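Korer Lilac Bed Cover — four months in and I'm a convert

I should start by saying I never buy bed covers. I own one duvet, two sets of sheets, and until last winter that was the whole story. Then my old quilt finally gave up at the seams and a neighbor in my building talked me into trying the Korer cover in lilac. I've had it on the bed for 4 months now and I am slightly embarrassed by how much I like it!

First, the color. Online it looked a bit candy, and I was ready to send it back. In my room (white walls, wooden headboard, one decent window) it's much softer than I expected, and by late afternoon it goes almost gray. If you're nervous about purple in a bedroom, I was too, and I got over it by the first weekend.

The feel is where it really won me. It's light enough that I can shake it out with one hand, but it has enough weight to stay put when you sit on the edge to tie your shoes. My bed does everything in this apartment — it's where I fold laundry, pack bags and sort out the snack haul when I get back from the store — so a cover that only looks good in a made-up bedroom would be no use to me.
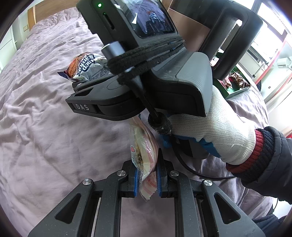
Crumbs are the big test, and it passes. Bread and anything flaky usually work their way into a quilt and stay there until laundry day, but the surface on this one is smooth and most of it brushes right off. I've washed it 17 times (yes, I keep a tally on the inside of the closet door, I like knowing these things) and the color hasn't budged. No pilling either, even on the side where I always sit.

Now the gripes. It wrinkles. A lot! If you want that flat hotel look you'll be smoothing it down every morning, and it will be rumpled again by lunch. I've stopped trying. The other thing is the size: the double hangs nicely on the left and comes up short on the right unless you center it carefully, and I'd have paid more for another couple of inches. Also, the care label is stiff and scratchy — I snipped mine off on day one.

Compared with the Irkent throw I had on the couch, it's softer and dries faster on the rack, usually overnight. The Irkent was warmer, though, so in January I put a blanket under this one and slept fine.

Would I buy it again? Yes, and I'm already looking at the gray for the spare bed.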